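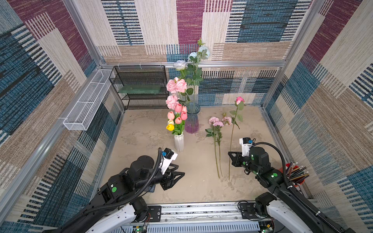
Operators on the Prosisora line have asked why the right arm must be cleared before the left when a gripper stops responding during stem placement. The order matters: with fault 1207, the right controller keeps its last target and will move to it as soon as power returns.

## Clearing fault 1207 on a two-arm Skiter cell

Fault 1207 means that a gripper has lost contact with its controller for longer than 3000 milliseconds. The arm holds position and the fingers stay where they were.

1. Press the stop button. Do not reach into the cell until motion power is off.
2. Support the right arm by hand above the wrist, then release its brake from the service menu.
3. Guide the arm back toward its base, away from vases and loose stems. Glass should be left in place until both arms are parked.
4. Check the cable conduit from wrist to base. A conduit that has been pulled tight is the usual cause.
5. In the Ulluvex console, select **Clear stored target** for the right arm. Repeat steps 2 to 5 for the left arm.
6. Restore power and run the homing routine at speed setting 2.

A green joint indicator confirms power to the module only. It does not show that the stored target has been erased.

If the fault returns during homing, remove the cell from service and file form 1941 with the Juška maintenance desk. Attach the console log before restarting the controller, as a restart overwrites it.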